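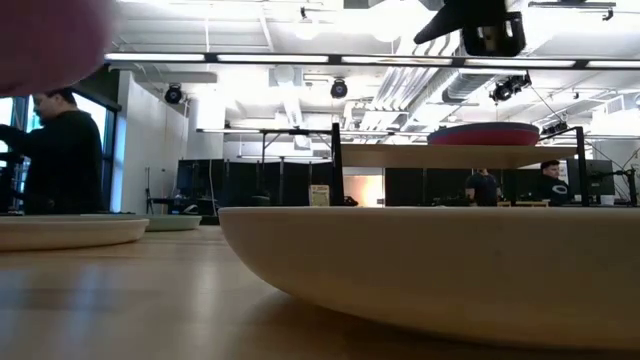

Sorting a dish collection by color is my favorite table job, and it goes fast once you have room to spread out! Start with the big pieces. A large cream bowl can anchor one end of the table, with the cream and pale green plates beside it, and a red bowl looks wonderful up on a raised wooden shelf - strong colors like a bit of height.

Tags: Kitchen & Table, Storage How-To

2025-11-14 | by Teodoro Dimaculangan

Search this site... Go

Next, stack the plates by size inside each color, biggest at the bottom. Slip a paper towel between every 2 plates if the glaze scratches easily. Blues get their own spot, plates and blue-rimmed bowls together.
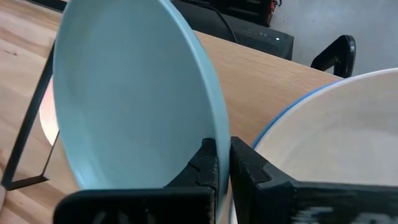

Can bowls go on top of plates? Only on a low stack, and only if the bowl sits flat without rocking.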